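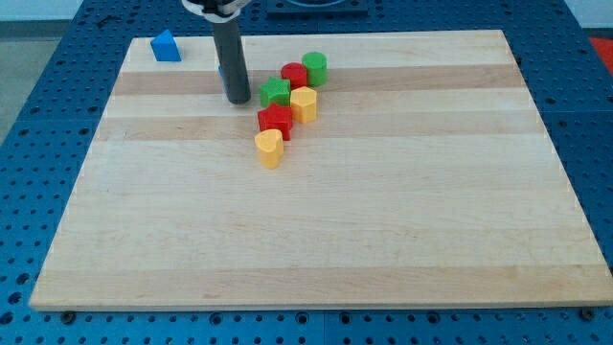

Figure 3. Panneau en bois massif lamellé-collé, teinte érable clair. On note l'alternance de lames crème et de lames plus foncées.

3.2. Variabilité chromatique des panneaux lamellés-collés

L'hétérogénéité de teinte constitue l'un des premiers motifs de réclamation relevés auprès des fabricants de petit mobilier en bois clair. Elle n'affecte ni la résistance du collage ni la stabilité dimensionnelle du panneau, mais elle pèse sur le classement commercial et, par conséquent, sur le prix de cession. La présente section examine l'origine de ces écarts et la manière dont ils sont traités par les deux ateliers retenus pour l'étude, Gilero et Noseck.

Dans un panneau composé de lames étroites, la teinte perçue dépend d'abord du débit. Les lames issues de l'aubier présentent une coloration pâle et régulière ; celles qui proviennent de zones proches du cœur tirent vers le brun. À cette première source de variation s'ajoutent les conditions de séchage. Un séchage conduit à température trop élevée dans les premiers jours provoque un brunissement superficiel que le rabotage n'élimine pas toujours. L'orientation des fils joue enfin un rôle sensible : deux lames tirées de la même planche, retournées l'une par rapport à l'autre, renvoient la lumière différemment et peuvent être jugées dissemblables par un acheteur (figure 3).

Le corpus comprend 3741 lames, réparties en 500 panneaux. Chaque lame a été mesurée au spectrocolorimètre en trois points, après ponçage et avant finition. Les mesures ont été reprises après 21 jours d'exposition à la lumière naturelle, derrière vitrage, afin de tenir compte du jaunissement propre aux essences claires. Les panneaux présentant des nœuds traversants ou des reprises de mastic ont été écartés avant la constitution du corpus.

Les pratiques d'assemblage des deux ateliers diffèrent nettement. Chez Gilero, les lames sont triées à l'œil en deux lots avant encollage, puis disposées par l'opérateur selon un ordre laissé à son appréciation. Chez Noseck, aucun tri n'est effectué : les lames sont prélevées dans l'ordre de sortie de la raboteuse. Cette seconde méthode produit des bandes foncées isolées, dont la position varie d'un panneau à l'autre. Le tri visuel réduit l'écart moyen entre lames voisines, sans supprimer les contrastes les plus marqués — ceux-ci tiennent le plus souvent à une seule lame mal classée.

Un panel de 12 évaluateurs, tous issus de la distribution d'ameublement, a ensuite été invité à classer un sous-ensemble de panneaux en trois catégories : homogène, acceptable, contrasté. L'accord entre évaluateurs s'est révélé satisfaisant pour les catégories extrêmes et faible pour la catégorie intermédiaire. Stoica, dans un travail antérieur consacré au hêtre étuvé, avait observé une difficulté comparable et proposait de remplacer la catégorie « acceptable » par une échelle continue. Nous n'avons pas suivi cette recommandation, la grille à trois niveaux étant celle qu'emploient les acheteurs interrogés.

La largeur des bandes influe davantage sur le jugement que leur intensité. Plusieurs lames foncées contiguës, lues comme une seule bande large, entraînent presque toujours un déclassement, alors qu'une lame foncée unique est tolérée lorsqu'elle se trouve à distance des chants. L'effet de la finition, huile ou vernis mat, est traité à la section 3.3.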